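Reading time: 2 min

Search this site Search

October, by Soomro

Week 5: Writing the celebrity outfit story

Reading for Wednesday: the Jaser packet, first half.

The outfit story is one of the oldest items on a lifestyle desk. A well-known person goes out, someone takes a photo, and the desk writes up the clothes. Most run under 20 lines and are filed within the hour.

Parts of the story

The first sentence gives the person, the place and one garment. Price goes in early if the item is affordable and late if it is not. At Nelutley the house rule was to name the store in the first sentence when the item was still on sale.

The second paragraph covers the occasion. Keep it short. Readers who want the event itself will look for it elsewhere.

Accessories come third: bag, shoes, sunglasses, hair. Do not guess at a label. "A tan bag" is fine if the maker has not been confirmed.
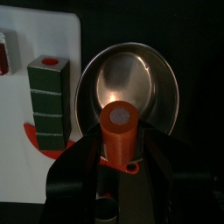
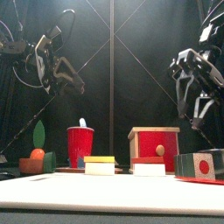 Sourcing

Check the price against the store's own page on the day you file. Shoppers in the Prindley survey (around 2,000 replies) listed wrong prices as their main complaint, ahead of sold-out links.

If the garment was a gift or a loan, say so. If you do not know, leave it out.

Tone

Describe the clothes and stay off the body. Words such as "flaunts" and "shows off" were cut from the Nelutley style sheet and should not appear in your drafts. "Wore" does the job in most sentences.

Ages of children are given only if the family has made them public.

For next week

Write one outfit story from the agency photos in the packet. Add a note listing where you checked each price. Drafts go in the course folder by noon.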